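Call for home testers – Zedine countertop arm, spring round

Hi all! I run the tester program for Zedine, the kitchen arm kit we've been building at Prundeck, and I'm looking for 10 households to live with one and tell me everything that's wrong with it. We closed the last round on 8th January and I've been reading feedback forms ever since (some of you write very long feedback forms, and I love you for it). The new units go out in March.

So what are you signing up for? Mostly evening chores. The arm picks up spoons, moves bowls, puts a plate where you asked for it. You set the tasks in our app, which is called Cuker, and then you let it work while you stay in the room. Lights low is fine, we want those sessions too, and they're the ones I have the fewest of.
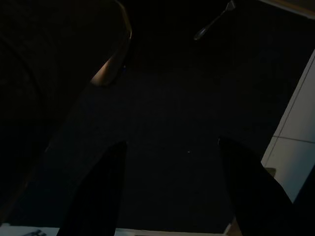 Gripper view, low light, utensil on a dark surface.

The kit is the arm, the gripper, the wrist camera, a power supply and a spare set of fingers. You get to hang on to the spare fingers whatever happens. Setup took most people in the last round 38 minutes, and the slowest part was the app asking for your Wi-Fi password twice. We've fixed that. I think.

You don't need any robot experience. You do need a counter with a free stretch next to the sink, an outlet you can reach without an extension cord, and an adult at home whenever it runs. Pets are okay, but please mention them on the form. Renters are very welcome – there's nothing to drill.

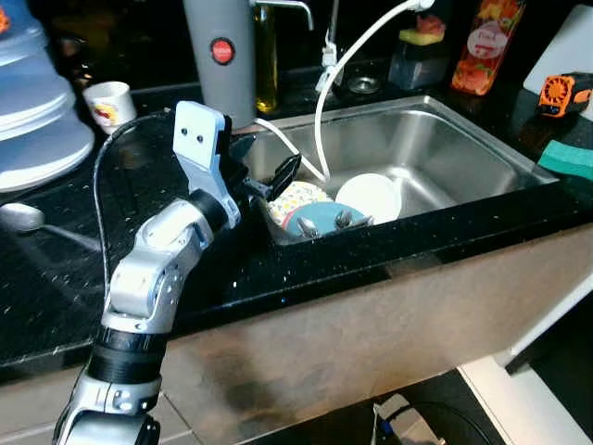

Dishes are the big one this time. Pick-up from a flat counter is in decent shape, and I want to spend most of the round on sinks: reaching over the rim, getting hold of things that lean or sit on top of each other, letting go gently. Patterned plates tilted against a steel wall and utensils resting on a bowl are just the kind of load I'm after, so please don't tidy up for us. Granite, tile, laminate, whatever your counter is made of, put it on the form. Shiny sinks get extra interest from me.

We ask for 3 sessions a week and a short note after each one. A session is as long as you like. Testers get paid per session plus a discount if you want to buy the kit later, and the rates are on the form.

To apply, fill in the tester form on the Prundeck site and pick "Zedine home, spring". Send a photo of your sink if you can. Last time I had 61 applications, and I do read them all, so give me a week or two before you nudge me!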